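March, bench notes, Wirker hand gripper kit (on trial from Grodura)

Second session with the Wirker kit. Quote from Grodura is for 4 kits with the fingers already mounted. Spare finger pairs are priced apart and take 10 working days. Botha is still the other option, no quote from them yet.

Setup as before: white table, clear tray toward the back at an angle, start with the fingers open and nothing between them. 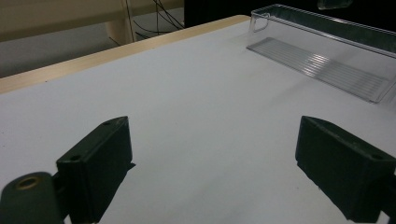

Filed under: Hardware trials / Grippers

Fingers are the stock dark green ones. Mounting piece has the brass-colored ring set in it, same on every unit according to the Grodura sheet. Screws checked before starting, none needed turning.

Clear plastic is the part I care about. The tray walls are thin and mostly show whatever is behind them. The ribbed base is easier to pick out, so I used the ribs to line up by eye. Logged 52 takes under Prusia, threw out 27 for bad starts (fingers already closing when recording began). Need a fixed start cue.

Left the tray at a slant on purpose. Squaring it to the table edge makes the approach too easy.
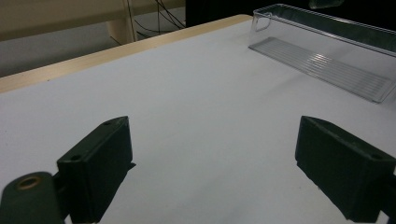 To do before the trial ends

Ask Grodura if spare fingers come in a lighter color.
Repeat with an opaque tray of similar length.
Chase Botha for a price on 4.
Copy the Prusia logs to the shared drive.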